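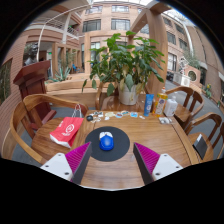 The Stundier finger set is a pair of soft ribbed fingers for a hand-held gripper, sold as a kit that you print and put together yourself. It was drawn up in a shared workshop and is meant to be built in one, or at a kitchen table if that is what you have. The ribbed bodies come in magenta, with a dark gray contact face on the inner side of each finger, and they bolt to two white mounting plates. A computer mouse on a round mat is a good first object for a new pair: it is rounded on the back, smooth all over, and easy to find in any house. If the fingers pick it up cleanly ten times in a row, the build is good enough to use.

## What the kit is for

The fingers fit the Brotov hand-held grip, version 2 and later. The grip has a trigger, a linkage and two carriers that move toward each other. The mounting plates bolt to the carriers, and the fingers bolt to the plates. You squeeze the trigger and the fingers close. There is no motor in the hand-held version.

The same fingers and plates also fit the Brotov bench arm. The hole pattern is identical, so a pair that you have tried out by hand can be moved to the arm without changing anything except the screws, which are longer on the arm side.

People mostly build these for one of two reasons. Some want to collect hand-guided grasps before they set an arm to the same job. Others just want a soft gripper that doesn't mark what it picks up.

## What is in the box

- Ribbed finger bodies, one left and one right, magenta
- Contact strips, dark gray, precut, plus one spare
- Mounting plates, white, one left and one right
- Screws for the hand-held grip and screws for the bench arm, in separate bags
- Hex key
- Printed assembly sheet

The grip itself is not included. Neither is the glue for the contact strips. We use a flexible contact adhesive and any brand of that type should do. Do not use super glue. It dries hard and the strip peels at the first deep bend.

A files-only version is also available if you have your own printer and filament. It has everything except the contact strips, which need to be cut from sheet.

## Printing your own

Print the finger bodies in a flexible filament and the plates in a stiff one. The fingers go on their side with the ribs standing up off the bed. Slow the printer down to 18 mm per second for the finger bodies. Faster than that and the ribs get strings between them, and cleaning those out with a knife takes longer than the time you saved.

The plates can go at normal speed. Print them flat with the outer face down, and check the holes before you take them off the bed. The larger hole on each plate is the pivot hole. It should take its screw without force. If it is tight, run a drill bit through by hand. 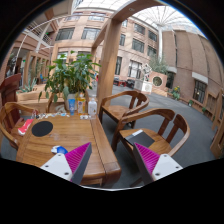
Let the finger bodies sit overnight before you glue anything to them. Flexible filament keeps moving a little after it cools, and a strip glued on too early will pull the finger into a slight curve. We have a box of curved ones from the first batch.

## Assembly

1. Scuff the inner side of each finger body with fine sandpaper and wipe off the dust.
2. Spread a thin coat of adhesive on the finger and on the contact strip. Wait until both are tacky.
3. Press the strip on from the base toward the tip. Clamp it lightly between two flat boards for an hour.
4. Screw each finger to its plate. Leave the screws a half turn loose.
5. Bolt the plates to the carriers on the grip, pivot screw first.
6. Close the grip slowly until the tips meet. If one tip sits higher than the other, shift the plate until they line up.
7. Tighten everything.

The left and right plates are mirror images and will go on the wrong way around if you let them. The pivot hole sits low and toward the inside when the plate is on the correct side.

## Trying it out

Work on a flat table with some open space at the front. Start with the object sitting straight between the fingers, then turned, then off to one side. Move on to softer and thinner things after that. Flat paper and stickers are hard for this design. If you need to lift those, order the Warraich nail tips, which slide over the ends.

Watch the middle of each finger as it closes. The ribs should let it bend around the object along most of its length. If only the tips are touching, you are gripping too far out, and the object will roll. Move in closer.

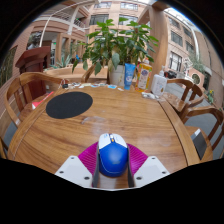
*Stundier fingers closed on a mouse, with the contact strips against both sides.*

## Measurements

| | |
|---|---|
| Opening, tip to tip | 185 mm |
| Suggested maximum load | 400 g |
| Filament needed for one pair | 50 g flexible, plus stiff filament for the plates |
| Fits | Brotov hand-held grip v2 and later, Brotov bench arm |

The load limit is for a dry object with some shape to it. A smooth upright bottle will slip well before that. Wrap a rubber band around it or go down in weight.

## Care and spares

Wipe the contact strips with a damp cloth when they start to pick up dust. Soap is fine. Alcohol dulls the surface and makes it slick after a few rounds.

Do not store the grip closed. The finger bodies take a set if they are left bent and it takes days to come out. Hang it by the trigger guard or lay it down with the fingers open.

Strips wear out first, usually near the tips. Replacement strips are sold in pairs. Pull the old one off slowly, scuff the finger again and glue as before. Finger bodies rarely fail, but if you see a split at the base of a rib, replace the whole body.

## Ordering

Kits are packed by hand at the Vakden workshop and go out in small batches. The current batch is magenta only. A black version is planned for April. Files-only orders are sent by email, and the download includes the assembly sheet and both screw lists.

If a part is missing or a plate has a bad hole, write to the address on the packing slip and say which side it is. Include the batch number from the bag.

Page last changed 4th February. Corrected the screw lengths for the bench arm.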